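Table cover

From the Ellside Household Encyclopedia

A table cover is any piece of cloth laid over a table, bench or other flat surface, whether to protect what is underneath, to dress it up for company, or simply to make a hard and noisy surface a bit kinder to put things down on. The word takes in the formal tablecloth of the dining room, the heavy felt under-cloth that hides beneath it, the bright cotton square on a kitchen table, and all the old curtains and bedspreads that have been pressed into the same service over the years. Readers looking for narrow cloths laid down the middle of a table should see Runner; for small individual cloths, see Placemat.

Contents
1 Names
2 Materials
3 Colour and print
4 Sizes and drop
5 Laying a cover
6 Washing and storage
7 The Suvdale cloths
8 See also

Names

English has never quite settled on one name for the thing. "Tablecloth" is by far the commonest word in Australia and is used happily for everything from damask to wipe-down vinyl, though some older writers on housekeeping kept it for white linen and called anything coloured a "cover" or a "throw". "Oilcloth" properly means a fabric treated with oil to shed water, but plenty of families go on using it for the plastic-coated cottons that took its place. In this article "cover" is used for the whole lot, and the narrower words only where they matter.

Materials

Linen is the traditional choice for formal tables. It is strong, it takes starch beautifully, and it grows softer with every wash, which is a good part of the reason old linen cloths are so often handed down. It creases if you so much as look at it, however, and many households now keep one linen cloth for Christmas and use cotton the rest of the year.

Cotton is cheaper, easier to iron and much easier to print. Plain-weave cotton makes a light cover that moves about a little on a polished table, while heavier weaves such as drill and canvas stay where they are put. Polyester and cotton blends came into everyday use in the second half of the twentieth century and are still the mainstay of hired cloths for halls and function rooms, being quick to dry and forgiving of a hurried fold. Wool is now seldom seen on top of the table, but felted wool remains a lovely under-cloth, deadening the clatter of plates and giving a thin cotton some body. 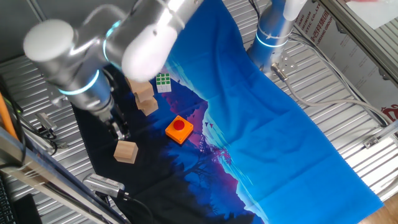

A cover with a dark portion, laid on a ribbed metal surface.

Colour and print

White was for a long time the mark of a properly laid table, partly out of custom and partly as a quiet boast about the laundry. Coloured cloths belonged to breakfast, to the nursery and to the garden. That distinction has more or less melted away, although a white cloth still says "occasion" to most people, and a restaurant that uses them can generally be expected to charge accordingly.

Prints fall into a few broad families. Checks and stripes are usually woven in, so that the pattern shows equally well on either side, while florals, fruits and pictorial designs are printed on one face and leave the back paler. Border prints carry the pattern around the edge and keep the centre plain, a sensible arrangement if the middle of the table is going to disappear under serving dishes anyway. All-over prints have the great advantage of hiding small stains, and parents of young children tend to discover this fairly early on.

Blue deserves a word of its own. Indigo was among the most dependable of the old dyes, holding up to light and washing when many reds and yellows faded, and blue-and-white cloths turn up in the domestic textiles of a great many countries. Blue prints remain a favourite for kitchens and verandahs, and they sit comfortably beside blue-and-white crockery without anybody having to try very hard.

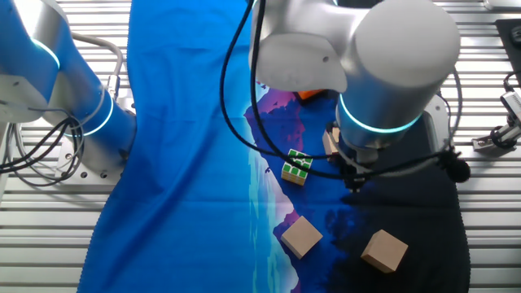

Blue printed cloth over slatted aluminium.

Sizes and drop

The part of a cover that hangs over the edge is called the drop. For everyday meals a short drop is the most comfortable, as it keeps the cloth out of people's laps, and 20 centimetres on each side is a common rule of thumb. Formal cloths hang lower, and buffet cloths go all the way to the floor. To work out the size needed, measure the length and width of the table and add twice the drop to each. A square table measuring 90 centimetres a side therefore wants a cloth of 130 centimetres for an everyday drop.

Round tables are measured across the middle and the same sum applies. A square cloth on a round table will hang in four points, an effect some people find charming and others find they are forever sitting on.

Laying a cover

Most covers are stored folded, and the fold lines can be put to good use. With the cloth still folded lengthwise, set the centre crease along the middle of the table, then open out first one side and then the other. Creases can be coaxed out in place with a warm iron over an under-cloth, or with a light spray of water and a bit of patience. Outdoors, weights or clips at the corners are well worth having.

Washing and storage

Shake the cloth outside before washing. Red wine and berry stains respond best to prompt cold water, and grease to a little dishwashing liquid worked in from the back. Dark prints should be washed separately the first few times. Linen is best ironed slightly damp. For long storage, rolling the cloth around a cardboard tube avoids the yellowed fold lines that so often spoil an heirloom, and a yearly airing in March, once the worst of the summer humidity has passed, does old cloths a world of good.

The Suvdale cloths

A small but much-loved regional collection is held at the Suvdale hall, where it was begun by the weaver Hannelore Stöckli with 9 cloths from her own linen press. It was later enlarged by gifts from the district, among them a set of embroidered supper cloths from Elvia Hinojosa and three indigo-dyed lengths given by Huệ La. The cloths are brought out in rotation, and several are still used for the hall's autumn lunch.

See also

Damask
Napkin
Oilcloth
Placemat
Runner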